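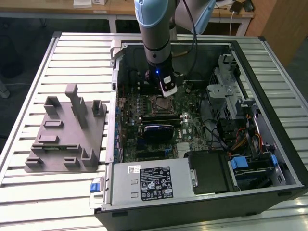

2025-08-02

I sold a third of my Dogbe this morning. I've held it for three years, and I'm writing down how it went, mostly so I can find it again at tax time.

My first purchase was 2000 tokens, back when the only place to get them was Premdale and the order book was so thin you could watch your own order move the price. I put in what I would have spent on a vacation that year. Then I moved everything to a hardware wallet and left it alone, apart from one transfer I made to check that I still knew the PIN.

After a few small sales the balance was 1767. I had told myself I would sell a chunk when the price doubled from my average cost. It did that twice last year and I did nothing either time. This week it got there again, so I set a limit order before going to bed, a little above the market, and it filled overnight.

The fees were higher than I remembered. Premdale takes a cut on the trade and then a flat charge for the withdrawal to a bank. Festham is cheaper on paper, but its spread on smaller coins is wide enough to eat the difference, and the last time I used it my withdrawal sat in review for most of a week. I'll stay where I am for now.

Dede Sulemana asked in the comments last month why I don't stake. I tried it. The lockup was longer than I liked, and the rewards came in as tiny daily amounts, each of which I had to log with its price on the day. I have a spreadsheet with more than 1000 rows from that stretch. The yield was fine — the bookkeeping wasn't worth it to me.

Hyun-seo Sun, who has been in this coin longer than I have, thinks I sold too early. The supply change is due later in August and he expects a run before it. He may be right. I've also seen people buy ahead of a date everybody already knows and then sell to each other on the way down. I kept two thirds, so I don't have to be certain.

Part of the money goes into a savings account for the tax bill. The rest stays in dollars until I decide. I looked at Uvex, but I don't understand where its fees go, and the documentation hasn't been updated since spring.

Next job is to export the trade history and match it against the wallet. The transfer fees never line up on the first try.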